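How to revive a dull varnished finish

Old varnish often looks worse than it is. Years of polish and kitchen grease build up into a grey film, and most of that will come off without stripping the wood. Allow an afternoon, plus a night for drying.

You will need
White spirit
Two soft cotton cloths
Grade 0000 wire wool
Clear paste wax
A small dish of warm water with a drop of washing-up liquid

Step 1. Test a hidden spot
Dab a little white spirit on the underside and wait 2 minutes. If the surface turns sticky, stop and ask a restorer. Shellac and varnish are easily confused.

Step 2. Wash off the dirt
Wring the cloth out until it is barely damp and wipe along the grain. Keep water away from joints and veneer edges. Dry at once with the second cloth.

Step 3. Lift the old wax
Wet the wire wool with white spirit and rub lightly, again with the grain. Go gently near metal trim – it scratches easily. Wipe away the brown sludge as you go and leave the piece overnight with a window open.

Step 4. Wax and buff
Put on a thin coat, leave it for 16 minutes, then buff. Look at the panel from a low angle with a lamp to one side. A good shine throws the light back hard, and any smears will show beside it. 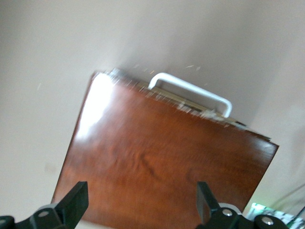
Step 5. Add more coats if needed
Most pieces need 3 thin coats, with 4 hours between each. Keep the lid or doors open until the last one has hardened.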